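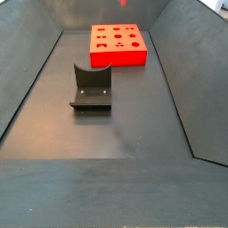
Grey bin, seen along its length.

9 May 2020

Toolmarks, Lokorthorpe shop break-ins. Carrying on with the casts from the two back doors.

Took fresh casts from both lengths of door frame this morning with the Grustano compound. First one from frame A was no good, air bubbles right across the deepest part of the mark. Mixed the second lot slower and let it stand before pouring. Much better. Frame B came out clean first time. All three casts bagged and labelled, including the bad one, which stays with the case as usual.

Test marks next. Used the flat end of the pry bar on soft lead sheet, then on pine offcuts planed to match the frames. Did the lead at two angles, shallow and steep. The bar has a chip on the left corner and a run of fine grooves beside it from filing or wear. The chip shows up in every test mark. The grooves show in the lead but barely in the pine, so I don't want to lean on them for the door frames.

Comparison under the Ferri scope, side light from the left only. Frame A against the shallow lead mark: chip lines up, and so do four of the grooves next to it. Frame B: width agrees and there is something where the chip should be, but paint has filled the mark and I can't follow any line for more than a short way. I would call A a good match and B inconclusive. Rigoberto Ayala is to look at both without seeing my notes. 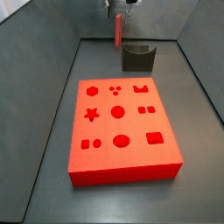

Red-orange foam block, back row with the hexagon and the three small round holes.

Paint is the next problem. There are flakes on the bar near the bend, blue over white. Frame A is blue over white too, but so are plenty of back doors. Lifted two flakes and left the rest in place. They go to the paint section with a control chip from each frame. Asked them to look at the layers first before using anything up.

Stimeo logging software lost my scope settings again when I closed the case. Wrote them on the bench sheet by hand. File number for the re-entered images is 2,943, the old number should not be used.

Stock: some 300 g of the casting compound left, and each frame cast takes 200 g. Need to order before the next job. Lead sheet is fine.

To do:
- Rigoberto's check on A and B
- steep-angle pine marks again, the first set split along the grain
- ask the officer whether frame B was repainted after the door was forced
- bar back in the store, seal signed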